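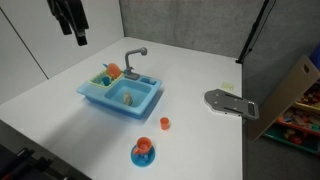 The blue play sink, with its orange plate, cups and saucer

Skelden Playroom, minutes of the meeting of 28 Dec 2021

We opened with a good long chat over the toy sink, which everyone is so fond of (the curved faucet especially!). Agreed: the orange plate goes back in the dish rack after play, and the mug stays with its blue saucer. Two more cups to be bought in February, same size if we can find them. The Kirance shelf was held over, with warm thanks to all who stayed late.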